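Udwood Sorting Cell Kit for School Robotics Clubs
Posted in August by the Partington equipment desk

The Udwood kit is sold as a complete project for the Bamembridge student challenge, where teams pick parts out of bins and put them in the right tray. Complete is a generous word. You get the arm, a two-finger gripper, a wrist camera, a stop button and 22 practice parts. Bins, shelving and a decent table are up to you, and the catalog photos don't make that very clear.

The stop button is the one item we have no complaints about. It's big, it's red, and a ninth grader can find it without looking. Mount it before anything else.
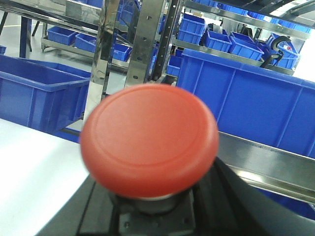

Software is where we start to have doubts. Udwood says a new team will be sorting parts by the end of one Saturday. The club that tried our loaner needed 19 sessions before they trusted it with a full bin, and they had two students who could already code. Maybe your club is faster. We would still plan for a semester.

The gripper is fine on square parts. Round caps are another matter, and the challenge parts list is full of push-button switches. Teams usually end up going for the body under the cap, and that means teaching the arm a lower approach. The manual gives this half a page. Shiny trays can also confuse the camera – try moving your lamps before you blame the code.

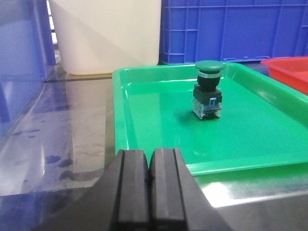

Can we use trays and bins we already have?
Any plastic tray with a low rim will do, as long as the gripper can reach the floor of it. The Berkasum tray set costs extra and we haven't seen it sort any better.

The price is $500 per semester on loan, shipping not included. Spare finger pads come in packs of 2, and you will want more than one pack.

Contact the equipment desk | © Partington | Back to top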